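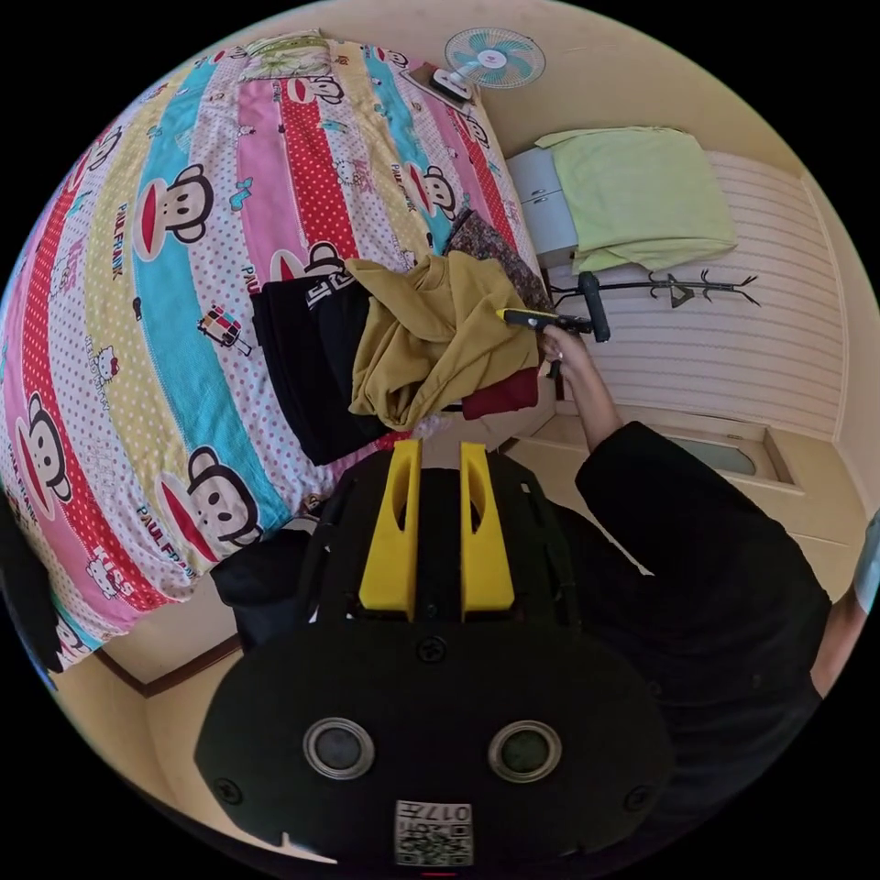
Bedding is the largest single source of dust mite allergen in most homes, and the Plidudeo allergen wash cycle is designed with it in mind. This section covers what to load, how to set the cycle and how to dry the load afterwards. It applies to sheets, pillowcases, quilt covers and light comforters. A printed comforter, such as one with cartoon monkey faces across pink, red and pale yellow bands, should be washed inside out, and a patterned pillowcase can be turned inside out in the same way. Always read the care label first. If the label gives a lower maximum temperature than the cycle you have chosen, follow the label.

## 4.1 Before the first allergen wash

1. Check that the transit bolts have been removed (see Section 2). Running any cycle with the bolts in place will damage the drum suspension.
2. Open both taps fully. The allergen cycle draws from the cold tap for the final rinses even when the machine is connected to hot and cold.
3. Run one empty Drum Clean cycle with no detergent.
4. Wipe the door seal with a damp cloth, including the fold at the bottom.

**Note:** The machine may smell faintly of rubber during the first two or three hot washes. The smell goes away with use.

## 4.2 Sorting and loading

1. Strip the bed and shake each item outdoors or in the laundry doorway. Check pillowcases for tissues and hair ties.
2. Do up zips and press studs. Leave quilt cover openings closed so that smaller items don't work their way inside.
3. Separate coloured and white bedding. New dark or bright items should be washed alone the first time.
4. Load large items one at a time, loosely folded. Don't wind them around the centre of the drum.
5. Stop loading when you can still fit your hand, held upright, between the load and the top of the drum.

**Caution:** Do not wash electric blankets, wool underlays or latex pillows on this cycle, whatever the load size.

A comforter swells as it takes up water. If it fills the drum tightly when dry, it is too large for this machine and should go to a laundromat with a bigger drum. An overfilled drum won't rinse properly and the spin may be cancelled.

## 4.3 Setting the cycle

1. Press **Power**.
2. Turn the dial to **Allergen**. The display shows the default temperature of 60 °C.
3. Press **Temp** if you need to lower it. The available settings are 60, 40 and 30.
4. Press **Rinse** until the display shows 2 extra rinses. This is recommended for anyone with eczema or sensitive skin.
5. Add detergent to the left compartment of the drawer. Use liquid at 30 °C, as powder may not dissolve fully.
6. Leave the softener compartment empty. Softener leaves a coating that can hold fine dust.
7. Close the drawer and press **Start**. The door locks after a few seconds.

**Note:** At 30 °C the wash will remove a good deal of allergen but will not reliably kill mites. Where the care label rules out a hot wash, use a hot tumble dry if the label allows that, or see 4.5.

**Caution:** Do not force the door during a 60 °C wash. Water in the drum is hot enough to scald. If you must stop the cycle, hold **Start** for three seconds and wait for the lock symbol to go out.

## 4.4 Drying

Take bedding out as soon as the cycle ends. On a clothesline, hang comforters over two lines so that air can get through the middle, and turn them once. Keep bright prints out of full afternoon sun - the colours will fade well before the fabric wears.

In a tumble dryer:

1. Dry one comforter per load.
2. Stop halfway, pull it out, shake the filling loose and put it back the other way around.
3. Feel the corners and the thickest part of the filling before you put it away. If either is cool or damp, dry it for another 26 minutes and check again.

**Caution:** Bedding that is stored damp will go mouldy, particularly in sealed bags or under-bed drawers.

## 4.5 Items that cannot be washed hot

Soft toys and small cushions can be sealed in a plastic bag and left in the freezer overnight or longer, then washed at the temperature on the label. Freezing kills mites but does not remove the allergen, so the wash is still needed.

## 4.6 Display messages during an allergen wash

| Message | Meaning | What to do |
|---|---|---|
| UB | Load unbalanced | Open the door once unlocked, spread the load out, restart the spin |
| LO | Water slow to fill | Check both taps and look for a kinked hose |
| SD | Too many suds | Let the extra rinse run. Use less detergent next time |
| HT | Temperature not reached | Restart once. If it comes back, contact service |

If UB appears with a single comforter, add two bath towels of a similar colour and start the spin again.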